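第四章 夹爪的比较与选择

本章以旧电脑主板的拆装为主要任务，讨论怎样比较不同的夹爪。

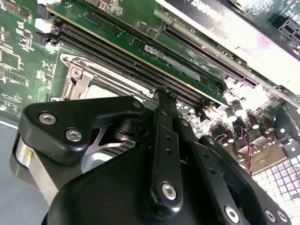

为什么比较夹爪时，不能只看产品说明书上的最大夹持力？

最大夹持力说明夹爪能用多大的力，但是没有说明它能不能用很小的力，也没有说明手指能不能进入狭窄的地方。在主板上工作时，后面两点常常更重要。一个力很大的夹爪，如果控制的最小一级仍然太大，就可能损坏插槽或者电容。所以比较时应当同时记录力的范围、手指的尺寸和位置的重复性。

4.1 本章的任务

前三章使用的物体都是形状简单的木块和塑料杯，夹爪从上面下来，合上，再提起，一般不会碰到别的东西。主板的情况不同。内存插槽互相平行，距离很近，旁边有处理器插座，也有散热片和圆柱形电容。手指要到达插槽的末端，必须考虑夹爪本体会不会先碰到附近的元件。

本章的练习都来自Futine实验课程。学生使用同一台机械臂，先后安装两种夹爪，一种是Ogunleye平行夹爪，另一种是Fumstead连杆夹爪。前一种的两个手指沿直线移动，指面始终平行；后一种的手指由连杆带动，指尖在合上的过程中会走一小段弧线。读者如果没有这两种夹爪，也可以用自己实验室里的型号代替，但是要保证两次试验中机械臂的速度和相机的位置相同。

4.2 腕部相机看到的和看不到的

装在腕部的相机离工件近，能看清插槽和螺丝，这是它的优点。它的缺点是夹爪自己会占去画面很大的一部分。图中夹爪的黑色机身占了下半部，处理器插座的中间部分也被支架挡住了一些。手指越长，越容易伸到需要的位置，可是相机的安装位置也要重新考虑。

光线也是一个问题。右上角的扩展卡挡板反光很强，表面大部分成为白色。如果识别程序依靠这个区域的边缘来定位，结果就不可靠。我们建议先调整灯的角度，再调整曝光，不要一开始就修改程序。

4.3 控制值与实际的力

Nindinano控制器用0到255的整数表示手指的开合位置，0为全开，255为全合。初学者容易把这个数字当作力的大小，这是错误的。它只是位置的命令。手指碰到物体以后，力的大小由另外一个参数限制。两种夹爪接受同样的命令，指尖之间的实际距离却可能不一样，因此每次更换夹爪以后都要重新标定。

标定的方法很简单。把命令值从0开始逐级增加，每一级停下来，用卡尺测量两个指尖的距离，记在表中，一共测量19个点。连杆夹爪的曲线不是直线，靠近全合的一段变化比较快，在这一段应当把测量点取得密一些。

4.4 试验前的准备

开始以前，请确认主板已经断开电源，并且放平、固定。夹爪上的螺丝要逐个检查，手指根部的螺丝松动时，指尖会有可以感觉到的晃动，这时测得的数据不能使用。记录表应当写明夹爪的型号、手指的长度、命令值和结果。失败的试验也要写，并注明手指先碰到了哪个元件。

第一个练习不夹任何东西，只要求指尖移动到内存插槽末端的上方，停住，然后退回。每种夹爪重复19次，比较停住时指尖位置的差别。练习的步骤和记录表见下一节。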